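Fodia Motion Planner for Two-Arm Cells

Fodia plans and runs coordinated motion for two arms working over one table. It was built for the jobs that make ordinary planners unhappy: cloth, cable, bags, anything that changes shape the moment you touch it. Release 24 is out as of 7th June, and it's the one we've been wanting to ship since January.

What it does

Most planners treat a second arm as a moving obstacle. Fodia plans both arms as one system, so a shared grasp stays a shared grasp. If the left gripper holds one end of a towel and the right gripper holds the other, the planner knows the cloth ties them together and won't let the distance between them grow past what the fabric can take. You set that limit per item, or let the Sikum perception module estimate it from the outline it sees on the table.

The planner re-checks its path while the arms are moving. When the cloth slides, bunches up or folds under itself, the remaining part of the motion gets reshaped without a full stop. We love watching this bit. The arms slow down a touch, the path bends and the job carries on.

What's new in release 24

Edge-first grasping. The grasp picker now prefers a lifted or rolled edge when it can find one, and falls back to a pinch from above when it can't. Dark, shiny tabletops used to confuse the edge finder, with reflections coming up as extra cloth. The new filter handles them much better, although we still suggest a matte mat if you have the choice.

Neighbour awareness. Items sitting beside the one you're working on are tracked as soft obstacles. An arm may brush past them at low speed but won't drag them along. You can turn this off for each item, or mark a neighbour as rigid if it really mustn't be touched.

Cable envelopes. You can now give each arm a rough volume for its cables, and the planner keeps the other arm out of it. This was far and away the most requested feature from people running light arms with external wiring. Draw the envelope in the viewer, or import one of the presets and fatten it up.

Replay with edits. Load any recorded run, drag a waypoint, and see how the rest of the plan would have changed. It's a very nice way to spend an afternoon, and also the quickest way we know to tune a fold.

How it fits with the rest of your setup

Fodia runs as a service beside your arm controller and sends joint targets at 500 Hz. It needs a calibrated camera view of the table and a description file for each arm. If you already use Brerex for logging, runs appear there with no extra setup, including the plans that were rejected and the reason for each one.

Sikum is optional. Any perception source that can publish an outline and a height estimate will do, and the message format is in the developer guide. Plenty of people start with their own and come over to Sikum later for the layered cloth model, which can tell a top sheet from the one underneath it.

The Alhassan task editor is included with every licence. Tasks are written as short steps (grasp, spread, fold, place), and each step can have its own speed, force limit and retry rule. The task library has 202 ready-made steps, and you can open every one of them to see how it works.

Requirements

Two arms with six or more joints each, position control
Parallel or two-finger grippers with position feedback
Linux workstation, 32 GB memory recommended
One fixed colour camera as a minimum, depth camera optional
Emergency stop wired independently of the workstation

Known limits

Fodia doesn't model stretch very well yet. Knits and elastic bands will work, but set the distance limit by hand. Stacked items of the same colour can still be read as one piece if the top one lies flat. Mobile bases aren't supported in this release.

Licensing and trial

Licences are sold per cell, which means per pair of arms. Updates are included for the life of the licence. The trial runs for 10 days with everything switched on, and tasks you build during it can be carried straight across. Teaching labs can ask for the classroom licence, which covers over 20 seats in simulation plus one live cell.

Downloads, the developer guide and sample tasks are on the Fodia support page – start with the towel tasks, they're the most fun.
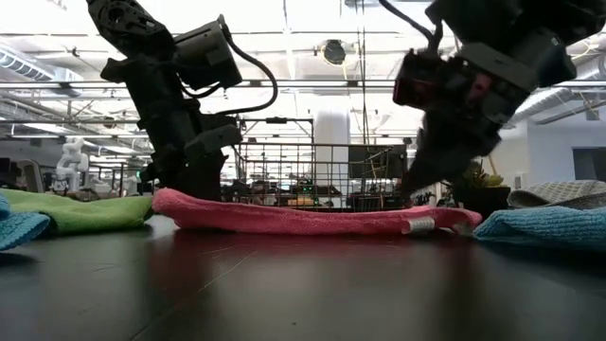
Two arms at work on a pink microfibre towel, with more cloths on either side.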